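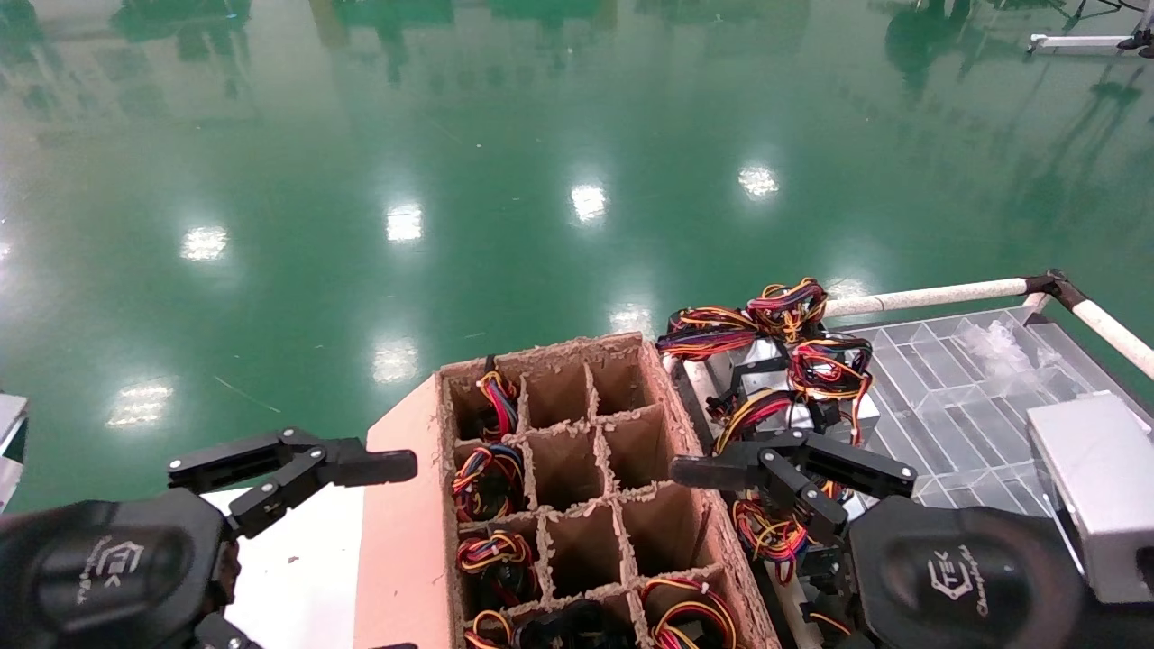 Ceiling lights reflected in a polished green epoxy floor.

The Clean Shop Gospel

By Felicja Grabowska
November

171 shares
36 comments

The consultant had brought his own tape. He walked the length of the shop at Stovari, a company that rebuilds pumps for dairies, and stuck down yellow lines wherever he felt a line was needed. One went around the trash can. One went around the coffee maker. When he left, the owner had a binder, a bill and a promise that a tidier shop would be a faster one.

That was two years ago. The lines are mostly worn off now, and the owner, who asked me to leave his name out because he still gets teased, can't say whether anything got faster. He never measured it before. Neither did the consultant.

Workplace tidiness has become a business of its own, with seminars and certificates and a whole language of sorting and sweeping. Some of it comes from serious factory practice. A lot of what gets sold to small shops is the leftovers: labels, floor paint, and boards with the outline of a wrench drawn on them so you'll know where the wrench lives. The pitch rarely changes. Mess costs money, so cleaning it up must make money.

I wanted to see the proof. I asked five firms that sell these programs for before-and-after numbers from any customer with fewer than 10 employees. Two sent brochures. One sent a video of a very happy man sweeping. Thoroddsen, the biggest of the five, wrote back that the benefits were "cultural in the first phase." I asked how long the first phase lasts and haven't heard.

Uzma Tarar has more patience for this than I do. She ran purchasing at Akthorpe, a maker of store fixtures, for most of her career, and she sat through three different cleanup drives there.

"The first one was good," she told me. "We found things. We found a pallet of hinges we'd been reordering for a year." She thinks that drive paid for itself in a week. The second one found very little. The third moved the hinges to a new shelf, and then people couldn't find them again.

She's kept a sheet from the third drive, a checklist that gave each department a score every Friday afternoon. Her department did badly because of the sample cabinet, which she refused to touch.

"I knew where everything was," she said. "They said a stranger wouldn't. I said, how many strangers do you send in here?" 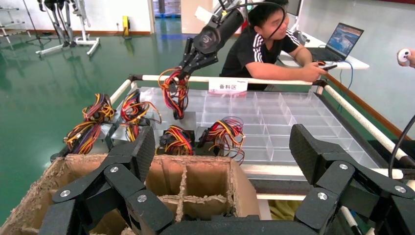
Small parts storage, two ways: a cardboard box with dividers and a clear compartment tray.

It's a fair question, and it gets at what bothers me. A lot of these rules are written for the visitor. A shiny floor looks wonderful on a tour. A customer sees it and thinks the work must be careful too - and maybe it is, but the floor didn't tell him that.

To be fair to the other side, there are jobs where order really matters. Anyone who has dumped two sizes of screw into the same bin knows it. Nobody wants to trip on a hose. Tarar, for all her grumbling, labels her own kitchen jars.

What I doubt is the price. Stalliser, a two-day program held in hotel meeting rooms, charges $600 a head, lunch included. I took it in the spring. We spent the first morning sorting playing cards against a stopwatch, first from a shuffled deck and then from one that was nearly in order. The second round went quicker. The instructor wrote both times on a whiteboard and let us look at them for a while.

I asked who had put the second deck in order, and how long that took. He said we'd be getting to that after lunch. We did a module on label makers.

The owner at Stovari still has the binder. It's on a shelf over the parts washer, inside the one yellow outline that hasn't peeled.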